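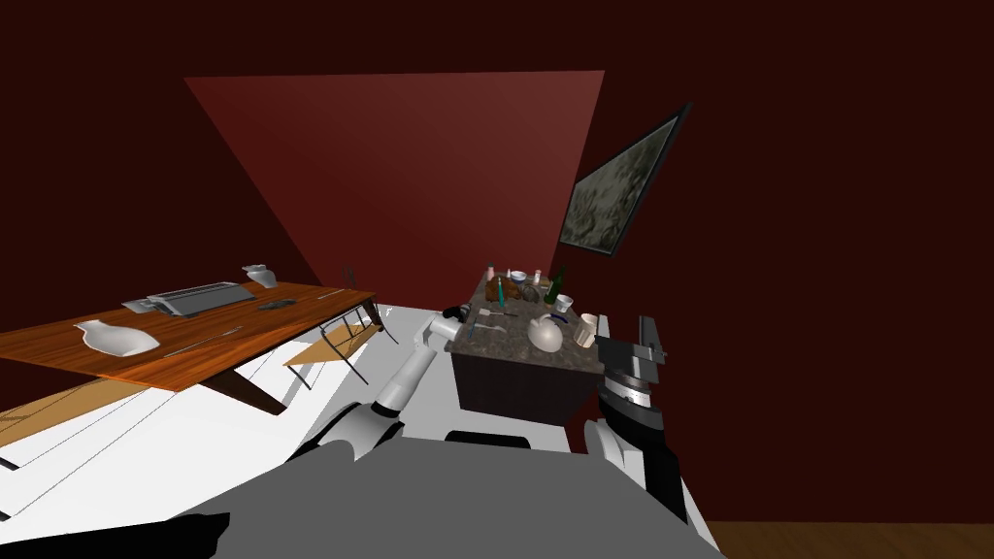
Mondov 3 shows missing photos after moving to a new drive

Community > Desktop software > Catalogs and files

Harvey Penner

I have been using Mondov for my photos for a few years and never had to touch the catalog. My laptop was getting full so I bought a Veltgate external drive and moved my picture folder over to it. I did this in the normal file window in Windows, by dragging the whole folder across and then deleting the old one once it had finished.

When I opened Mondov on Thursday every folder in the left panel had a gray question mark on it. The thumbnails are still there and I can see my ratings and keywords, but if I click on a photo and try to edit it I get "Original cannot be found." Export is grayed out as well.

I right-clicked one folder and picked Locate, pointed it to the same folder on the new drive, and that one came back fine. But I have 31 top-level folders and some have a lot of subfolders in them. Do I have to do this one at a time?

I also tried importing the new drive as a test. It started adding everything again as new photos with no edits, so I stopped it. By then it had brought in 600 of them. I would like to get rid of those without losing the real ones.

The files themselves are fine. I can open them in other programs. Catalog is still on the laptop in the default place. Windows 11, latest update of Mondov 3.

Huguette Lachance

You don't need to do them one at a time. Mondov stores the full path for each folder, and at the moment it still has the old path on your C drive. If you fix the path on the parent folder, everything under it follows.

The parent is probably hidden, so that's the first thing to change. Do the steps in this order and don't import anything else until you are done.

1. Close Mondov and make a copy of the catalog file. It ends in .mcat and sits in Documents\Mondov unless you changed it. Put the copy somewhere other than the Mondov folder. The program scans that folder when it starts and will sometimes offer you the wrong one.

2. Plug in the Veltgate drive before you open Mondov. If the drive shows up as a different letter than it had when you located that one folder (E: instead of F:, for example), go into Disk Management and set it back. Pick a letter late in the alphabet. Card readers and USB sticks take the early ones.

3. Remove the duplicates. Open Mondov, click Recent Import in the left panel, and check that what you see has no ratings or edits. Select all, press Delete, and choose "Remove from catalog." The other button in that box is "Delete from disk." Do not press that one. Those catalog entries point at your only copy of the files.

4. Right-click the top folder in the list and choose Show Parent. Repeat until you see the folder that holds all 31. Usually this is Pictures.

5. Right-click that parent, choose Locate, and select the matching folder on the new drive. The names have to match and so does the level. If you pick the drive itself when the parent is Pictures, it will look for things one level off and you'll get the question marks back.

6. Wait. It checks each file against the catalog, and there's a progress bar at the top left that is easy to miss. My catalog is much bigger than yours sounds and it took most of an evening over USB.

The folder you already located will show up separately under the new drive. After step 5 it should merge by itself. If you see it twice, right-click the one with the lower photo count and choose Synchronize, with "Import new photos" unchecked.

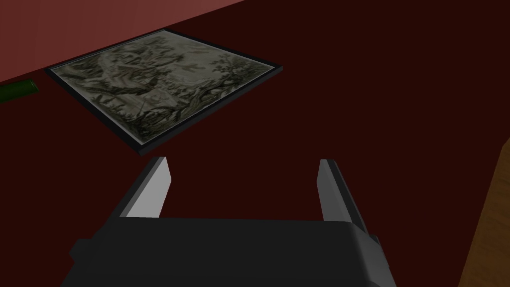
Framed picture on a dark red background

Harvey, one more thing. You said you deleted the old folder, so right now the Veltgate is the only place your photos exist. Get a second drive and copy everything to it before you do more work in the catalog.

Carter Sutherland

Just reimport everything, it's faster. I did it when I changed computers and it was fine. You lose the edits but if you saved XMP files they come back.

Huguette Lachance

Sidecar files are off by default in Mondov 3, so unless Harvey turned them on there is nothing to come back. You can check under Preferences > Metadata > Write changes to sidecar files. Turning it on now only covers edits made from here on, unless you also select everything and press Ctrl+S.

Reimporting also drops albums, stacks and virtual copies even with sidecars. I would not do it with a catalog that still opens.

Carter Sutherland

OK fair enough, I only had star ratings.

Caradog Harries

Agree with Huguette's steps. I want to add something about step 4, which caught me out. In my copy Show Parent was missing from the menu. It only appears when the folder panel is set to Tree. If it's on List, click the small plus sign at the top of the panel and change it.

For next time, you can move folders from inside Mondov. Drag them in the left panel to the new drive and the program moves the files and updates the paths together. I wouldn't do a whole library this way though. I moved 2,000 raw files and it stopped partway through when the laptop went to sleep, and sorting out which were where was a pain. What I do now is copy with the file window, use Locate on the parent, check that a few photos from different years open at full size, and delete the old folder a week later.

Also turn off sleep on the external drive if it has its own power-saving setting. Mine would spin down and Mondov would mark everything offline until I restarted the program.

Harvey Penner

Thank you all. Sidecars were off, so I'm glad I waited. Panel was on List like Caradog said - I would never have found that. Show Parent took me up to Pictures, I located it on the new drive, and the question marks went away except on one folder called Clernach. I had renamed that one on the drive after I moved it. I changed the name back and located it again and it's OK now.

The duplicates are gone too. Second drive is ordered.

Marking Huguette's reply as the solution.

Beca Parry

Does this work the same on a Mac? I don't have a Disk Management.

Huguette Lachance

Yes, skip step 2. Macs go by the name of the drive, so keep the name the same and you'll be fine. The catalog is in Pictures/Mondov in your home folder.
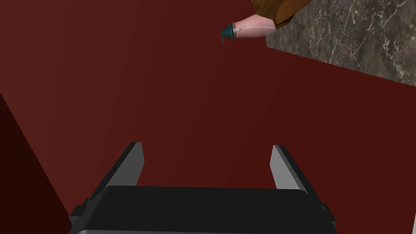 More in Catalogs and files

Can I keep the catalog itself on an external drive?
Smart previews take up more room than the originals
Merging two catalogs from different computers
Keywords gone after upgrade to Mondov 3
Import skips files from second card slot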